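Plirkari Workspace Users Group
Minutes of meeting held 9 August 2018

Chair: Larasati Rahman
Present: eleven members, as per sign-in sheet
Apologies: two received by email

1. Previous minutes
Accepted with one correction. The key deposit is per desk, not per firm.

2. Drinks and the open floor
The chair reported two spills since the last meeting, both near the desks. Members agreed that drinks stay on the small round table when not in hand. The glass cups are to remain in use. A request for lidded plastic cups was discussed and not supported.

Straws were raised under the same item. The group now buys paper straws from Vetelden in boxes of 100. Two members said the paper ones go soft in iced coffee. Others were content with them. There is still a mix of types on the floor, and any older straws may be used up before the next order goes in. Straws are not to be left lying on the table at the end of the day.
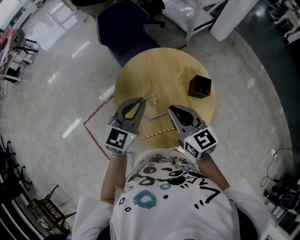 Round table with glass cup and striped straw, item 2.

Action: Larasati to order 6 boxes of paper straws.

3. Floor tape
Some of the red tape on the grey floor was put down in January and members asked whether it still applies. The chair confirmed that it does. Chairs are to be pushed back in on leaving so the tape can be seen. The cleaners have asked that nobody pull up loose ends, as the adhesive marks the polish. Loose ends should be reported by email.

4. Chairs
A member asked whether the office chairs could be swapped for lighter ones. Skalance quoted $2367 for a full set, delivered. The meeting felt this was too much for this year. Carried over.

5. Lighting and air conditioning
Several members find the long ceiling lights too bright late in the afternoon, with glare off the floor. The landlord will not fit dimmers. It was agreed to try leaving one fitting off after 4 p.m. for a month and see if anyone objects.

The air conditioning unit high on the left wall, over the brick, was discussed at some length. Those seated nearest it are cold and those at the back are not. The Nagano service contract covers one visit a year and that visit has not been booked.

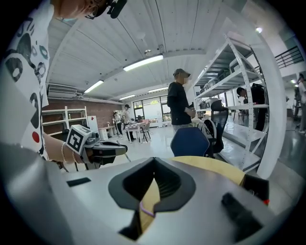

Who should be told if the air conditioning drips or makes a noise?
Email the chair, who will pass it to the landlord the same day.

Action: Larasati to book the service visit and ask whether the vanes can be adjusted.

6. Shelving
The bottom shelf of the white metal unit is for shared items only. Personal things found there will be moved to the lost property box and kept for two weeks. It was asked whether a second unit could be bought. The budget for furniture is $1000 and none of it has been spent, so members are to send prices to the chair before the next meeting.

7. Other business
The bin by the door needs a new lid. A member offered to bring one from home.
The kettle is to be descaled. No one was assigned.

Meeting closed 5:40 p.m. Date of next meeting to be circulated.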